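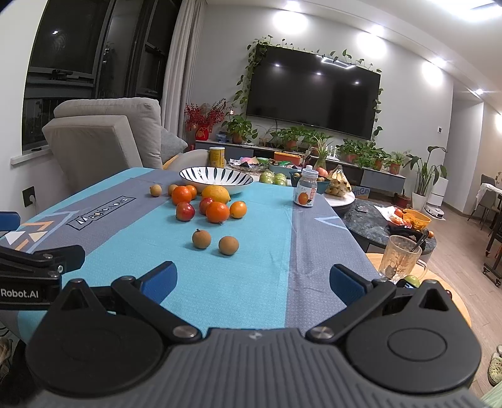 Unit 4: Carbohydrate Quality and Blood Glucose

Reading for this unit: Willems course packet, section 2. Bring the glucose response worksheet on Tuesday.

4.1 Terms

Glycemic index (GI) ranks a food by how far a fixed amount of its carbohydrate raises blood glucose, against a reference food, usually pure glucose set at 100. Glycemic load (GL) also takes the serving into account:

GL = GI x grams of available carbohydrate / 100

Available carbohydrate excludes fiber. Use the packet values, not the label values, in all problems.

4.2 Whole fruit and juice

Juicing removes most of the fiber and breaks the cell walls. The sugar then leaves the stomach faster. Most whole fruits have a low or moderate GL at normal serving sizes. Dried fruit is dense in sugar, and servings should be weighed.
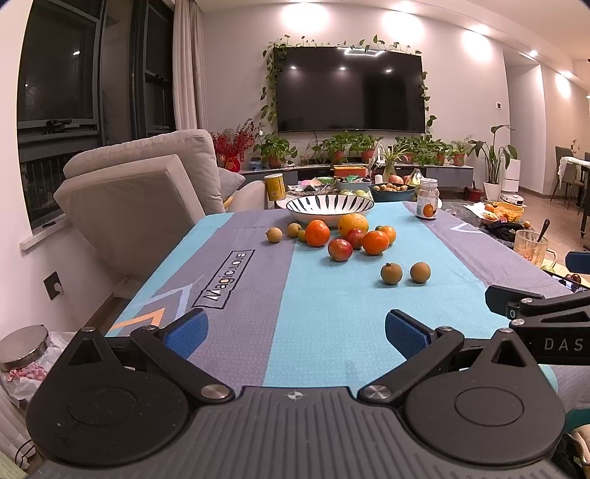 Page last changed: November, D. Semwal

4.3 Limits of the index

GI is measured on single foods eaten after an overnight fast. Fat, protein and acid in a mixed meal slow the response. Values also vary between people, and with ripeness and cooking time.

Problem set: 2 problems, 90 minutes, closed packet.

Related handouts
Unit 3: Fiber Types
Unit 5: Dietary Fats
Lab Sheet: Reading Food Labels

Shared 96 times

Contact: Devendra Semwal | Back to top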